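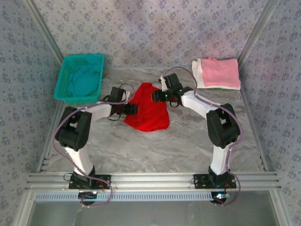

Adebayo Akinola maintains that a towel which has gone stiff has never once been improved by more softener, and that the fault lies in the rinse. The measurements kept for this page over two winters agree with him, at least where the water is hard.

Mar 1, 2022
By the Flivodstead household page

Stiffness in cotton towels has two usual causes. The first is mineral scale left in the loops by hard water. The second is detergent that has not been rinsed out. Both feel the same to the hand, so test before treating. Put one dry towel in a bowl of warm water with nothing added and work it with the hand for two minutes. If the water turns cloudy or a film of suds forms, the problem is detergent. If the water stays clear and the towel still feels harsh when dry, suspect scale.

Removing detergent

Run the towels through a full 40 degree wash with no detergent and no softener. Fill the drum to half its rated load at most. Select the extra rinse if the machine has one. Look through the door during the final rinse. If suds are still present, repeat the cycle. Badly loaded towels may need three passes. Afterwards, cut the detergent dose by a third and hold it there for a month before judging the result.

The dose printed on the packet is normally given for a full load and a stated water hardness. The water supplier will give the hardness for your postcode. Write it inside the cupboard door with the dose next to it.

Removing scale

Citric acid is cheaper than branded descaler and leaves less smell than vinegar. Dissolve 40 g in a jug of warm water, pour it into the empty drum, add the towels and run a warm cycle without detergent. Do not combine citric acid or vinegar with bleach, in the drum or in the drawer, and do not follow one with the other in the same session. Check the machine handbook first. Some makers advise against acids on older rubber seals.

Coloured towels should be tried one at a time. Wet a corner, press it against white kitchen paper and leave it for ten minutes. Any colour on the paper means that towel is washed alone. Reds and dark blues are the worst for this and may go on shedding dye for the first five or six washes.

Spin and drying

Higher spin speeds flatten the loops but shorten the drying time. We use 1,200 rpm for bath towels and 800 for hand towels. Take the load out as soon as the drum stops. Hold each towel by the short edge and snap it hard several times before hanging. This lifts the pile, and it makes more difference than any product we have tried.

On an indoor airer, leave one empty bar between towels. Folding a wet towel double over a bar adds several hours at the fold, and that is where the musty smell starts. On a line, a light wind gives a softer towel than still air and strong sun. From late September onwards we finish indoors whatever the forecast.

In a tumble dryer, stop while the hems are still slightly damp and let the towels air flat. Over-drying makes cotton brittle, and the lint filter will show it.

Weight

Towel weight is given in grams per square metre. Below 300 the cloth dries quickly and wears thin at the hems. Between 450 and 550 is a fair compromise for a house without a dryer. Anything heavier needs machine drying for most of the year. The Avia bath sheets bought for the spare room are too heavy for our airer and are still damp the next morning. The plainer Sarkar ones, at half the price, are dry by bedtime.

Storage

Do not put towels away warm. Leave them on the airer until they feel the same temperature as the room. Fold in thirds lengthways, then in half, then in half again, with the fold facing outwards on the shelf. New ones go to the bottom of the pile so that the set wears evenly. An airing cupboard with a lagged tank may not be warm enough to air anything, so check it with a thermometer.

Cloths for cleaning

Wash cleaning cloths apart from towels. Microfibre takes up cotton lint and holds on to it, and softener clogs the fibre so that it smears glass. Wash it at 40 degrees with a small dose of liquid detergent and dry without heat. Cotton dusters may go at 60. Cloths used with oil-based polish or linseed oil must be spread flat outdoors to dry, never bundled, as they can heat up and catch fire.

Corrections and questions to the Flivodstead household page, by post or the contact form | © 2022 | Back to top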